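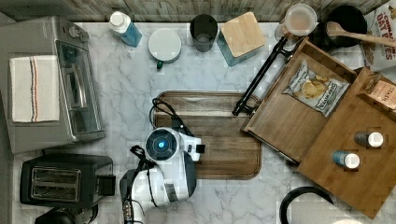
A robot gripper over a cutting board on a kitchen counter. The round sensor on top has a blue light at its center.

WHEN A ROBOT HAND LETS GO
Machines and How They Fail, Part 16

A robot gripper has two basic jobs. It must close on an object, and it must stay closed until it is told to open. This page is about a fault in the second job.

What happened

On 26th February, a robot arm in the test kitchen at Wonddale was moving a jar of spice from a tray to a cutting board. Halfway there, the gripper opened. The jar fell and broke. The arm kept moving, reached the board, and "put down" a jar it was no longer holding.

Nilmini Khan, the engineer on duty, pressed the emergency stop. This is a large button that cuts power to the motors. She did not reach in to catch the jar. A moving arm can pinch or hit a person, and it does not know that a hand is in the way unless it has a sensor to tell it.

Finding the fault

A fault is a part or a step that does not do what it should. Engineers look for faults by testing one thing at a time.

First they checked the program. The command to open had not been sent.

Next they checked the motor. It worked.

Then they checked the cable. A cable on a robot arm bends each time the arm bends. Inside it are thin copper wires. If you bend a paper clip back and forth, it gets weak and snaps. Copper wire does the same, only more slowly. This cable had bent some 2,000 times, always at the same spot, and one wire inside had cracked. When the arm was straight, the broken ends touched and the signal got through. When the arm turned, the ends moved apart and the signal stopped.

A fault that comes and goes is called an intermittent fault. It took Khan and her coworker Panagiotis Zupan 27 tests to make this one happen again.

What was changed

The cable was replaced and given a longer loop, so that it bends in a wide curve. The program was changed too. If the gripper signal is lost, the arm now stops where it is and waits for a person.

Words to know

Gripper: the part of a robot that holds things.
Signal: a message sent as electricity.
Emergency stop: a button that shuts a machine down fast.
Intermittent: happening at some times and not at others.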